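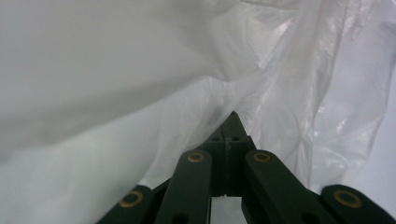
Status: draft, October. Josiane still has to check the part about shifts.

# pesmont-bags

Recordings of plastic bag and film handling at the Pesmont packing site. Made with hand-held grippers, by the people who normally do the job bare-handed. Trallix trains on it, the Aker line is where the result is supposed to run.

Contact: Américo Vilela (data), Josiane Brunet (floor, line 2).

## What's in it

- 400 episodes, one bag or sheet each
- wrist view only, no overhead
- gripper opening logged next to the video
- a text note per episode, typed by whoever was holding the gripper

Notes are in whatever words people used. "Stuck again" is a real label. Didn't clean those up, please don't either.

## Tasks

1. `pick` – get hold of the film
2. `open` – find the mouth of the bag, pull apart
3. `line` – bag into carton, edges over the rim
4. `clear` – film off the bench, into the bin

`open` is the hard one. By hand you rub the film between finger and thumb and feel for the second layer. Two hard fingers can't feel anything, so people started doing it by eye and by tugging. Josiane's crew came up with a sideways drag that works on the thinner stock; search the notes for "drag".

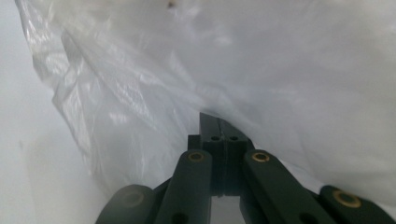

Thicker stock is easier to pinch but springs back when you let go. Keep the two apart when you split train/test, they behave like different materials.

## Who recorded

Packers from line 2, paid at normal rate, on the clock. Max 90 minutes per person per day with the gripper. It's heavier than it looks and wrists were sore in the first week, when there was no limit. That was our mistake.

No faces on purpose. Voices stripped. If you find a face or a name badge, tell Américo and the episode goes.

Anyone can pull their own episodes, no reason needed. Check `withdrawn.txt` before each training run, not just the first.

## What it changes on the floor

People asked for this in writing so it goes here.

- Bag lining moves to the Aker line first. Carton closing and checking stay manual.
- Liners get retrained as line minders before the switch, same pay grade. Signed for line 2. Line 1 is NOT signed yet.
- No one's speed is measured from these recordings. Timestamps are in the files becuase the sync needs them; per-person timing was removed.
- Saturday shift: open question. Less lining means fewer hours there, and some people count on those hours. Josiane is collecting who.

Also heard a lot: lining is the job people with bad backs get moved to. Minding a line means standing and walking all day. No answer to that yet, it's on the list with Garcia, who does the floor planning.

## Known problems

- White film on a pale background. Depth estimates fall apart, don't trust them.
- Film covers most of the view in plenty of episodes. Left in, it's what the job is like.
- Glare changes with the time of day, the late shift ones are flatter.
- `clear` is thin compared with the rest, and mostly one person.
- Some notes are attatched to the wrong episode, off by one. Fix is in `tools/shift_notes.py`, run it once only.

## Use

Internal, Pesmont and Trallix. Not for staff evaluation, not for setting piece rates. Ask before copying it anywhere else.

## Todo

- [ ] Josiane: shift section
- [ ] more `clear`, other people please
- [ ] translate notes, keep originals
- [ ] line 1 agreement, link it here when signed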